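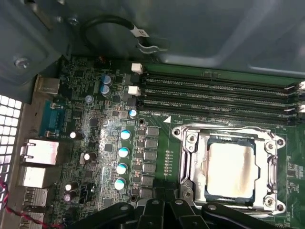

How to start or restart a student club at Cludcombe

Posted Friday, January 17, 2025 by Innes Nisbet, Student Groups Office

These steps are for students who want to register a new club, or bring back one that has lapsed. A club lapses when it misses two registration periods in a row. If yours missed only the last one, use the short renewal form in Clusora and ignore this page.

Before you apply

Look up the club list in Clusora and search for anything close to your idea. We won't register two clubs with the same purpose, but we will put you in touch with the existing executive if you want to join forces. Search under old names too. The hiking club was listed under "Outing Society" for years and people kept applying to start another one.

Fraternities, sororities and other groups with an outside head office follow a different process and need a letter from that office. Email us first.

Step 1: Find your executive

You need 3 people: a president, a finance officer and a secretary. All of them must be enrolled this term, and one person can't hold two positions. Part-time students are fine. Exchange students can be members but can't sign for the bank account.

Step 2: Collect member names

Ask each member to confirm through the Clusora link with their own student login. Paper lists are no longer accepted. Members who haven't paid their student fee will show in grey and don't count toward your minimum until the fee clears, normally overnight.

Step 3: Write a constitution

Download the template and fill in the blanks. Most clubs change very little. The parts we send back most often are:

Elections. Say which month they happen and how much notice members get.
Removal of an officer. Say what vote is needed and who chairs the meeting.
Dues. If there are none, write "no dues". Don't leave it blank.
Closing the club. Say where any leftover money goes. It can't go to individual members.

If you are restarting a lapsed club, ask us for its last constitution. We keep copies in the Lindsay Building and can usually scan one the same day.

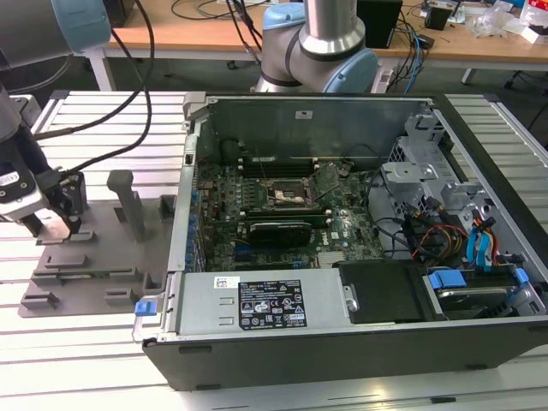 Step 4: Send in the application

Submit everything together in Clusora. Incomplete applications sit in drafts and we can't see them, so check that the status reads "Received". You will get a reply by email, either an approval or a list of changes. Reply to that email with your changes. Starting a fresh application puts you at the back of the line.

Step 5: Do the officer training

Your president and finance officer both have to attend a session with Ramiro Bustamante in Flunbridge Hall, Room 100. Sign up in Clusora under "Training". It covers room bookings, event insurance and how to claim expenses. Officers who did it last year with another club don't need to repeat it.

Step 6: Open the account and ask for funding

Once the training is marked complete, your club gets an account number. New clubs can apply for up to $700 in their first year. Attach a budget with a line for each item and a quote for anything you plan to buy. Food is allowed, alcohol isn't. Money is paid back against receipts, so keep the originals.

A restarted club may also have an old balance. Ask Ramiro to check before you send in your budget.

If your application is turned down

You can appeal in writing to the student council. Include the email you got from us and a short note on what you think we got wrong. You may come to the meeting and speak, or send another officer.

Questions go to the Student Groups Office, Lindsay Building, main floor. Drop-in hours are on the door and in Clusora.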